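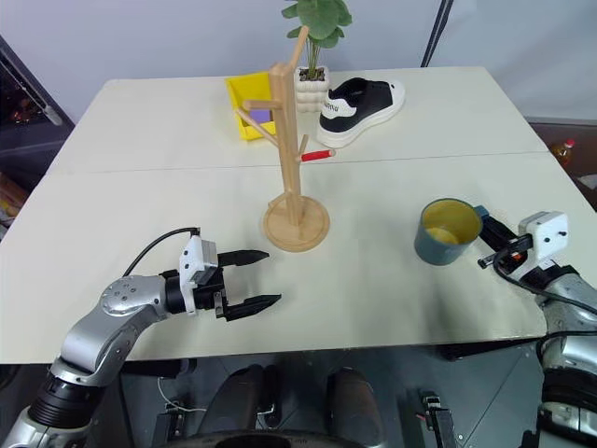 **Brever Break Room Club** · thread

Okay friends, the mug tree has a home! Pale wood, round base, pegs going off in different directions, and it's standing right in the middle of the white table where you can't miss it.

---

Mirsad Stojanović found it at Dimitriou on his lunch hour and carried it back under his coat, which I still think about. It cost us 14 dollars from the coffee jar – money very well spent, if you ask me.

---

No mugs on it yet, so the pegs are up for grabs. If you have a favorite (I personally want the one sticking straight out to the left, up near the top), bring your mug by Friday and claim it.

---

Please do rinse it first! We had 17 mugs in the sink one morning in August and I don't think any of us want to go through that again.

---

Now, the rest of the table. The yellow box is staying, and so is the plant in the bubbly white pot, whose round green leaves cheer me up every single time I come in for a refill.

---

The sneaker, though – black with a white toe cap, thick white sole, lying on its side next to the plant. Just the one. If it's yours, please come get it, and bring the other one along so they can be reunited!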